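I'd been promised half an hour with the lead designer of Volau, and I got most of an afternoon, mainly because neither of us could stop talking about boats. If you haven't been following it, Volau is the sailing and salvage game from Vovitex, a studio of 4 people who work out of a flat above a chip shop. It was meant to come out in January. It didn't, and I wanted to know what had gone on.

"We had a build in January," she told me, already laughing. "You could play it start to finish. You just wouldn't have wanted to."

The trouble was the water. In Volau you pilot a little salvage tug between flooded towns, winching things up from the bottom, and the whole game hangs on how the tug feels when there's something heavy on the line. In the January build the sea was (her words) "a blue carpet with a wobble on it". Testers liked the towns and the music and then quietly stopped playing after the second island.

So they threw the sea away! I asked how that conversation went and she pulled a face. "Badly, for a day. Then our programmer came in with a new one he'd made over the weekend, and the tug leaned over when you turned too hard, and we all had a go and that was that."

The new water runs on something they call Geltex, which started as a joke name and is now all over the code, so they're stuck with it. I won't pretend I followed all of the explanation. The bit I did get is that the sea is worked out in patches, with the patches near your boat getting most of the attention and the far ones getting hardly any.

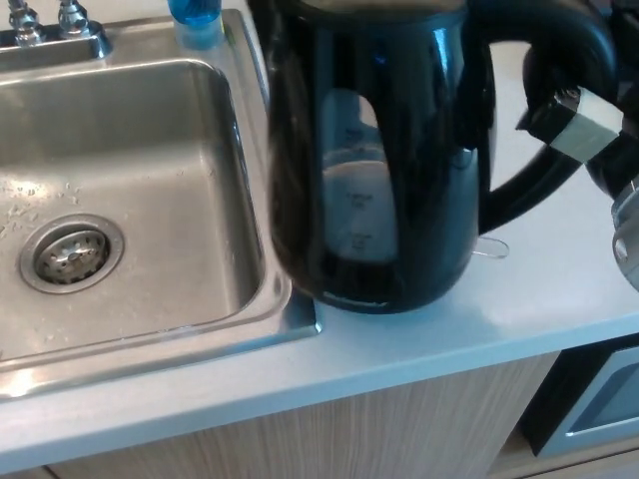
"The old sea didn't know you were there," she said. "The new one pushes back. If you drag a church bell across the harbour you'll feel it for the whole trip, and you'll probably hit the pier."

I did hit the pier. I played the opening 2 islands on her laptop while she made tea, and I hit it more than once, and I dropped the bell as well. It's great fun, though. There's a moment where the line goes tight and the engine note drops and you find yourself leaning sideways in your chair.

We got on to the publisher next. Lundgren signed the game last year and I'd assumed the delay had caused a row, but she says not. "They asked for a new date and a video of the tug. We sent the video first." She was a bit more careful about money, and I didn't push, except to ask whether the price had gone up. It hasn't.

What has gone up is the number of things to find. The January build had 200 pieces of salvage and the finished game will have more, including a piano that took her a fortnight because she wanted every key to sound soggy. I asked if players would notice. "My mum will," she said.

She also keeps the bug list, and as of this week it had reached number 3302. Most are closed. Her favourite is the one where seagulls could be winched aboard and counted as cargo, and she's still arguing for it to stay in.

Volau is due in the autumn on PC, with consoles to follow if it sells.

*29 June 2018*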